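Flexible duct connector
By Aparecida Barbosa
Friday, April 10, 2026

A flexible duct connector is a short length of ribbed hose that joins two rigid pipes or a pipe and an appliance. It is sold as a cure for poor alignment, a claim that deserves some caution. The ribs let the hose bend and stretch, but they also slow the air and collect lint.

The usual connector ends in a plain collar, which slides over or into the next fitting. Makers such as Henik describe this joint as airtight. The Camargo handbook is less generous and asks for a clamp or tape at both ends — advice that many installers skip.

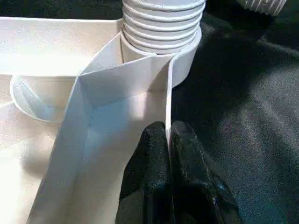
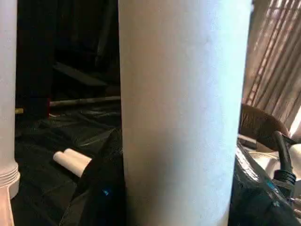

White parts: a ribbed hose meeting a plain collar, first picture; a smooth cylinder beside a narrower pipe with a threaded end, second picture.

Clonotport, October

Smooth pipe is generally the better choice for a straight run. Threaded ends hold more firmly than push-fit collars, though mixing the two calls for an adapter, and the "universal" kind seldom fits everything its label promises. The Broltport catalog lists 18 adapters, 7 of them under that name.

Claims about service life are hard to check. A figure of 40 years is often repeated for rigid pipe, usually without a source, and no comparable figure for ribbed hose has found general acceptance.

Contact | Copyright Camargo Reference Pages | Back to top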